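**Ticket 1246: Left thumb does not close in pick-to-basket task (simulation)**

Status: Resolved, one follow-up open
Component: hand controller / retargeting
Reported by: Shireen Mabuza
Assigned to: Wian Fourie
Opened: March 2021

**Summary**

In the tabletop pick-to-basket task, the left thumb stays extended when a grasp is commanded. The other digits respond normally. The right hand is not affected. The fault first showed up after the Sorusetti hand model was updated and the Zarnau controller was rebuilt against it.

**Expected behavior**

On a grasp command, the thumb flexes to meet the fingers, the can is lifted, carried over the basket, and released.

**Observed behavior**

The fingers curl and the thumb does not. The hand either pushes the can along the table or tips it over. No joint limit error is raised. The episode runs to its time limit of 300 steps and is scored as a failure, with no hint in the summary that a joint was idle.

**Steps to reproduce**

1. Load the lined basket and cans layout with the round-cornered table.
2. Start the controller with the default Cesside config.
3. Send the left hand to the pre-grasp pose over the nearest can.
4. Command grasp, closure 1.0.
5. Watch the thumb flexion joint in the state readout.

Happens every time with the default config. Does not happen with the config from before the update.

**Log excerpt**

```
step 112 L_hand grasp_cmd=1.00
step 113 L_index_flex target=1.21 actual=0.34
step 113 L_thumb_flex target=0.00 actual=0.00
step 140 L_index_flex target=1.21 actual=1.19
step 140 L_thumb_flex target=0.00 actual=0.00
step 300 episode end result=FAIL reason=timeout
```

**Comments**

**Wian Fourie:** Reproduced on my machine. The target for L_thumb_flex is zero for the whole episode, so the actuator is doing what it is told. I had suspected friction or a self-collision between the thumb and the palm, but either one would leave a gap between target and actual. There is no gap. Looking upstream.

**Forough Esfahani:** Please also rule out the contact filter. We had a case where the thumb was frozen because the filter thought it was already touching something.

**Wian Fourie:** Ran it with the filter disabled. Same result. Ran it again with every object removed from the table. Same result.

**Xolani Mokoena:** Check the joint order. The updated model lists thumb rotation before thumb flexion on the left hand only. The retargeting map still goes by position in the list. If that is the cause, the flexion value is going to the rotation joint, and you should see rotation moving when it should be held.

**Wian Fourie:** Confirmed. L_thumb_rot takes the closure value, hits its limit at once, and is clamped. The clamp is silent at the default log level. The flexion joint gets the rotation default of zero. The bad entry is on line 574 of the generated map.

**Zinhle Baloyi:** Does this touch the recorded episodes? The Shabalala training set pulls from the same build.

**Wian Fourie:** Anything recorded after the update with the left hand in use is suspect. Right-hand-only episodes are fine. I have put a hold on the affected batch — do not delete it, the right-hand portion can still be used.

**Shireen Mabuza:** Adding a render from the default config, view from above the table.

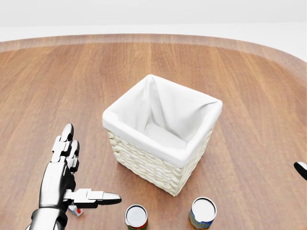
*Attachment 1. Default config. Left thumb extended toward the can; lined basket at center.*

**Shireen Mabuza:** Note that the thumb is straight while the two fingers visible above it are slightly bent. Anyone checking old renders by eye can use the thumb as a first filter, but a straight thumb is also normal before a grasp command. Compare against the joint log before marking an episode bad.

**Root cause**

Retargeting map indexed joints by position. The model update changed the order of two thumb joints on the left hand. The map was regenerated without a name check, and the clamp on the rotation joint hid the mismatch.

**Fix**

- Map now looks up joints by name and stops at load time if a name is missing.
- Clamped commands are logged as warnings at the default level.
- Added a startup test that flexes each digit alone on both hands and compares target with actual.

**Verification**

Zinhle ran 6 episodes with the patched build, left hand only, default config. L_thumb_flex followed its target in all of them. One episode still failed: the can was released too early and landed on the rim of the basket. That is a placement problem and has been moved to its own ticket.

**Open item**

Re-record the left-hand episodes in the held batch. Owner: Xolani Mokoena. The hold stays on until the joint logs have been reviewed by someone other than the person who recorded them.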